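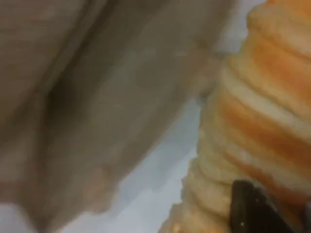
Good evening everyone, and thank you for coming out on a Tuesday, I know it's a big ask when there's a new patch to download at home. My name's Zohreh Abbasi, and tonight I'd like to talk about old save files, and what happens to them when a game we love gets moved to a new machine. I want you to keep those folds in mind while I talk, the big soft ones with the dark crease between them, as my whole first point is about things slipping down into a crease and staying there. A save file is like that. You put it somewhere sensible, life goes on, and 15 years later it's down in a fold of some hard drive and you can't for the life of you remember which one.

(Pause. Ask who still has a memory card in a drawer. Wait for hands, let people chat a bit.)

My own was for Oltalura, which some of you will remember as the one with the ferry and the endless fishing. I played it all through one winter at my aunt's place in Rutherford, on a computer that took so long to start you could make the tea and drink it. By February I had 4 save slots, all full, and I loved every one of them. When the new version came out I bought it that same evening, and of course it wouldn't read any of them! I was much more upset than a grown woman ought to be.

Next bit is the technical part, so go slowly. The old game stored your place as a position in a list. Room 12, item 7, that sort of thing. The new one gives everything a proper name. If the studio adds a single item near the top of the list, everything below it moves down by one, and your favourite sword is now a turnip. (They usually laugh at the turnip. Don't rush on.)

Brijesh Kaushik wrote the converter that a lot of us use, Dramby, and he has been very patient with my emails. He tested it on 2,000 saves that players sent in, and the ones that gave him the most grief were from the Dovdale chapter, where the game quietly kept two copies of your inventory. If yours comes out with double the lanterns, that's why, and it won't hurt anything.

Demo now. Open the old folder, copy it first, ALWAYS copy it first, then run Dramby on the copy. Remember to make the font bigger for the back row.

While it's running, tell the story about the ferry ticket. If it finishes early, skip to questions and come back to the ticket later.

Leave the download address up on the screen during tea.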